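Search this site
Enter keyword
Go

Getting your skis and board out of storage

The lifts at Mollel are due to open in a few weeks, and the club's first bus goes up on opening day as usual. If your gear has been in the garage since last season, now is a good time to look it over.

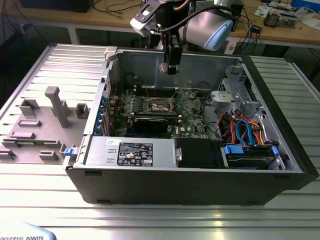 Start with the edges

Run a fingernail lightly across the edge every few inches. A sharp edge will shave a little off the nail. If it slides over without catching, the edge is dull and needs work. Light surface rust is normal after a summer in a bag and comes off with a gummy stone. Deep orange pits are a different matter and should go to a shop.

Look along the base with a light behind it. Small scratches running tip to tail can be left alone. Anything that shows a different color underneath, or that you can feel with a fingertip, should be filled before you wax. The early season at Mollel is thin on the lower runs, and a gouge from last spring will only get bigger on the first rock you hit.

Waxing

If you put on a thick coat of storage wax in June, scrape it off before you do anything else. It picks up dust over the summer. If you didn't, the base has probably gone pale and chalky near the edges, and it will take two coats to bring it back. Let each coat cool fully before you scrape. Half an hour indoors is enough.

Use an all-temperature wax for opening week. Conditions up there change a lot between the parking lot and the top of the Stumby chair, and there is no sense in using cold wax on slush.

Keep the iron moving. If it smokes, it is too hot.

Boots and bindings

Take the liners out and check them for damp and mice. Both have turned up in members' boots before. Buckle the shells loosely while they sit so they keep their shape. If the heel or toe of the sole is worn round from walking across the lot, have it looked at, as the binding may not release the way it should.

Snowboarders should go over every screw on the bindings with a number 3 Pozidriv, or whatever fits yours. Snug is fine. Straps crack at the holes first, so bend them a little and look there. A spare ladder strap and a couple of screws in your jacket pocket can save a day.

Skiers: do not adjust your own release settings. The shop has the machine for testing them and the chart that goes with it. If your weight has changed, or you bought new boots, the old setting is no longer right.

Tuning night

Kibet Ogola is running the tuning night again this year, in the same room behind the ski shop in Ruvik. There are 12 places. Bring your own skis or board, an apron or an old shirt, and a rag. Irons, vises, files and scrapers are provided. The cost is $20, which covers wax and base filler. Children are welcome if an adult stays with them, but they can't use the irons.

Kibet asks that people clean the dirt off their bases at home first. Last year the floor took longer to sweep than the skis took to wax.

To sign up, put your name on the sheet at the Jodel cafe or reply to this newsletter. Places go in the order they come in. If there is a long list we will try for a second night before the bus goes.

Bus and passes

The bus leaves from the usual stop and will not wait. Skis go underneath in a bag or strapped together, and boots go inside with you. Last year we had two loose poles go missing from the luggage hold, so please put your name on everything - tape and a marker will do.

Club passes from last season are no longer valid, even if the gate card still lights up. Bring the old card and it will be reloaded at the window. New members need a photo.

The summit at Mollel had its first dusting last week. It didn't stay, but the snow guns on the lower runs have been set out and the Stumby chair has passed its inspection. Opening day depends on the cold, and any change will go out by email the evening before.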